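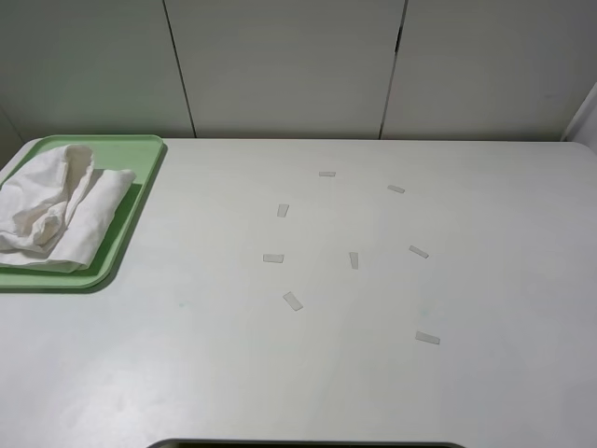
Fig. 1. White tabletop with the green tray in the back left corner, cloth on top.

Looking After Your Work Surface: notes for session 6
Altlow Short Courses, Practical Housekeeping

Right, this is the handout I promised for the worktop session. It covers what we talked about plus the bits I rushed through at the end (sorry, I did go on about cloths). Keep it with your Maglaya folder if you've got one, and bring it back next time, as we'll be using the checklist.

Where we start from

Every task in this course begins and ends at the same point, and Fig. 1 is pretty much it. Mostly clear top, tray in a back corner, cloth on the tray. I like the tray on the left but I'm right-handed, so swap it over if that suits you! What matters to me is that you pick a corner and stick to it, and that the big open stretch in the middle stays free for whatever you're doing, be it folding, chopping, wrapping parcels or rolling out pastry.

I know a lot of you have tables that never look like this. Mine at home has post on it, a plant, half a jigsaw. Fine. Clear a patch and treat the patch as your table.

Why bother with a tray?

I used to be very sniffy about trays. Then we ran the September group in the old Flustley kitchen, where the surface marked if you so much as looked at it, and I changed my mind in a single afternoon. A damp cloth left straight on a table can leave a dull patch, and it also wanders. You put it down to answer the door and it ends up under the bread board. On a tray it has a home, and the raised rim catches the drips.

Plastic is what I'd go for. It's light, it rinses clean and it doesn't mind being knocked. Pick a colour that's different from your table as well. Pale green on white is easy on the eye and you can spot crumbs on it, which you can't always say for white on white.

About the cloth

You'll notice the one in Fig. 1 is crumpled up. We had a bit of a debate on this in class, so to repeat myself: a bunched-up cloth is all right while you're working, because you're going to grab it again in a minute. At the end of the job it wants opening out. A cloth left in a heap overnight will smell by morning, and once that smell's in, an ordinary wash doesn't always shift it.

My own way of doing it is to fold the cloth in half and in half again, so you've got a pad about as big as your hand. Wipe with one face, turn, wipe with the next, and open it out the other way when those are used up. You get a surprising amount of wiping before you need the tap!

White cloths show the dirt, and I like that. Patterned ones look cleaner than they are.

Wiping the top

1. Take everything off, tray included. Wiping round things is how you get those sticky outlines.
2. Brush crumbs into your hand or on to the tray.
3. Wring the cloth out properly. It should be damp, with no water running off it.
4. Start at the back edge and go side to side in long strokes, coming towards you. Overlap them a little.
5. Do the corners separately. Rounded ones are easier than square, but people still skip them.
6. Go over it all with a dry cloth. On a matte finish this is what stops the streaks.
7. Wipe underneath the tray, then put it back.

The back edge gets its own paragraph because it's the bit everybody forgets (me too). Where a table meets a wall, crumbs collect along the join. If you have panels behind, as in Fig. 1, run a dry corner of the cloth down the seams between them now and then. An old toothbrush does nicely for anything stubborn. Don't go pouring water along there.

Sprays

Somebody asked about the Pruvis spray we had out on the side. I do use it, but only on greasy marks, and I squirt the cloth and leave the table alone. For everyday wiping, warm water and a drop of washing-up liquid will do. Check what your surface is happy with first, and try a hidden spot if you've lost the instructions.

To do before next time

Set up your own corner: tray, cloth, clear space.
Wipe the surface down once a day and time yourself. Nearly 15 minutes is a lot for a small table, so if you're up there, have a look at what you're moving each time.
Write down three things that keep landing on your table and where they should live instead. We'll be going through these in pairs.
Bring one cloth you've been meaning to throw out. We're cutting them up for shoe rags, so the tattier the better.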